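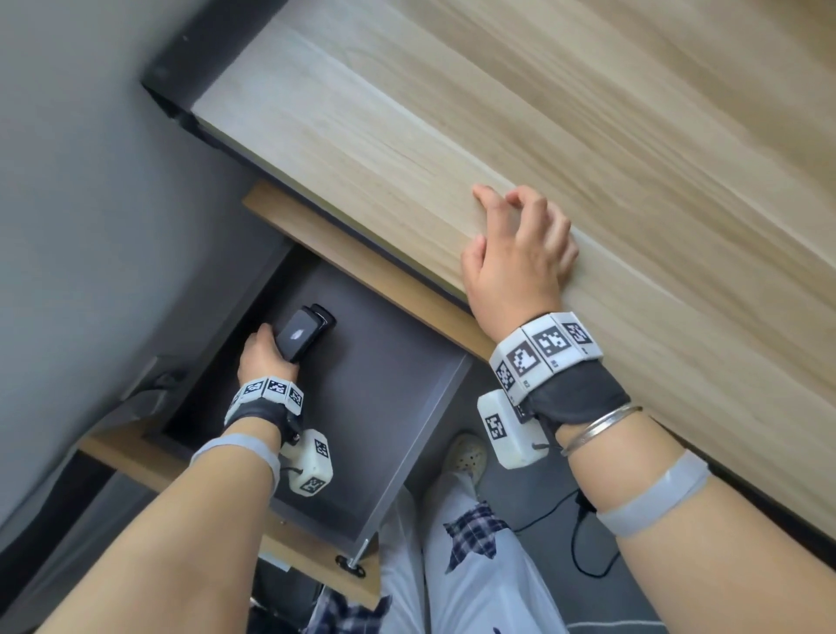

How to test if a robot can tidy a desk drawer

Posted by Leif Brøndum in Home chores, part 6

Many readers ask me the same question: can a machine do the small chores at home yet? My answer depends on the chore. Wiping a flat table, yes, quite well. Folding towels, slowly. Putting small things into a drawer and closing it again is still hard, and I think it is a very good test. You can do it in one afternoon with any arm that you can borrow or rent.

Why the drawer is difficult

A person who puts a small device into a drawer uses two hands without thinking. One hand goes down inside, the other rests on the desktop and keeps the body steady. The person also feels when the fingers touch the bottom. A robot must get all this from its cameras and from the force in its joints. If the inside of the drawer is dark grey and the device is black, the camera gives little help.

What you need

A desk with a drawer that runs easily
One arm with a gripper, or two arms if you have them
Five small objects of different shape, for example a remote control, a charger, a stapler, a key and a roll of tape
A notebook and a clock

Step 1. Do the chore yourself first

Sit at the desk and do the whole task slowly. Open the drawer, take one object, place it near the back, close the drawer. Write down each move of each hand. Most people forget to write the hand which "does nothing", so please look at it also. In my first list I had written only the right hand, and I had to begin again.

If you want to teach the robot from human motion, wear markers on both wrists and check that they can be seen when your hand is deep in the drawer. The front rim can easily hide them.

Step 2. Set the drawer half open

Do not ask the robot to open the drawer in the first round. Opening is a separate skill and it will eat your whole day. Pull the drawer out by hand and leave it there.

Step 3. Run 20 attempts for each object

Start with the object flat on the desktop. Count an attempt as good only if the object ends inside the drawer and stands or lies where you wanted it. If it was dropped from above, write "dropped". With the arm we used in Trallville, the stapler was good almost every time and the key was hopeless.

Step 4. Now take things out

This is the real exam. The gripper must go down between the walls of the drawer and close on something without hitting the rim. Make the arm slow. My colleague Halldóra Ladefoged puts a thin cloth on the bottom so the objects don't slide away – I recommend this for beginners, but note it in your results.

Step 5. Add the opening and closing

Only when steps 3 and 4 are stable. Try a soft push for closing, with the gripper shut.

How to read your results

Over one winter we made 221 full runs, from closed drawer to closed drawer. The common failure was the wrist touching the front edge of the desk. After that came objects which turned in the gripper. The software planned well in most cases – the trouble was in the last few centimeters.

So, can you buy a machine for this today? For a home I would say wait. For a workshop with the same drawer and the same parts each day, it can be worth a try.

Next part: cable boxes.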